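Sorting cell back up at Bindimano after finger swap

2018-05-27

Bottle sorting cell at the Bindimano depot is running again. Down most of the week. Worn pads on the gripper fingers, then a wrist camera that lost its settings when the power was cut for the swap. Both fixed now, says the maintenance crew, though they are holding the speed down until the logs look clean.

The cell is the small one, by the loading door. One arm, one two-finger gripper, a camera at the wrist, white table. Drink bottles go on the table, the arm takes them one by one. Utik put it in last July and still handles the service contract. It has done well enough on cans. Bottles are the trouble, thin ones mostly, which fold when the grip is too hard and slide out when it's too soft.

Trouble started with dropped picks. First a few a shift, then a lot more. On the worst shift the log showed 146 drops, and the arm stopped itself with a grip fault more than 40 times. Crew wiped down the pads, ran it again, same thing. The pads had gone smooth at the tips. New set ordered from Dogbe, came two days later in the wrong size, sent back, right set the day after that.

Swap itself is short work. Power off, lock on the switch, two screws a side, old fingers out, new ones in, check they close flat against eachother. Then the grip force gets set again from zero, as the old number was pushed up bit by bit to make up for the wear. Crew found it at 76 percent. It's now back at the factory setting.

The camera took longer. It came up with no stored settings and had to be lined up with the gripper from scratch, a job that wants a printed target sheet, a steady hand and no forklift going past the door. First try was off by a finger's width. Second try held.

After that, test picks with mixed bottles laid down by hand on their sides, some touching, caps pointing every which way. Big and small together, a squat Pepsi bottle with a black cap in with the longer water bottles. Overlaps are the hard part, the arm has to pick which one to go for first and come down without shoving the rest.

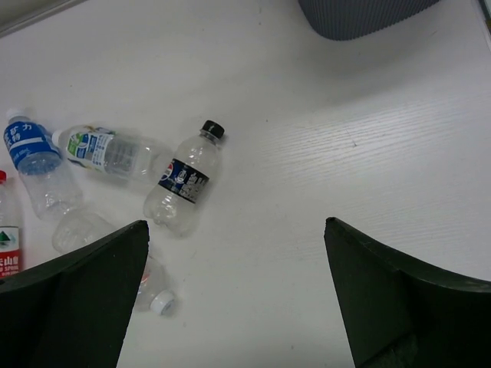
Bromum, which runs the same model of cell at its own yard, wrote in to say the pads should be changed by pick count and never by eye, and that waiting for drops to show up in the log means the force has already been creeping up for weeks. Their advice was to write the force number on a card by the switch at every shift change. If it moves, order pads.

Bindimano is taking that up. A card goes on the cabinet this week and a spare set of fingers stays on the shelf from now on, so does a saved copy of the camera settings, kept on a stick in the same drawer. Utik has also been asked if the camera can hold its settings through a power cut. No answer yet.

Other things on the list. The cable at the wrist has a rub mark and gets a new sleeve. The table top needs a proper scrub, dried soda makes the light bottles stick and the arm reads that as a heavier load. One of the lamps over the cell may be moved too, the crew thinks glare on clear plastic is behind some of the missed picks, but they want to see a few days of numbers frist.

First full run after the repair logged 1915 picks. Grip faults were down to a handful, all on crushed bottles. Cell stays on reduced speed through the next two shifts, with hand sorting kept going on the second line. Drop-off hours at the depot have not changed.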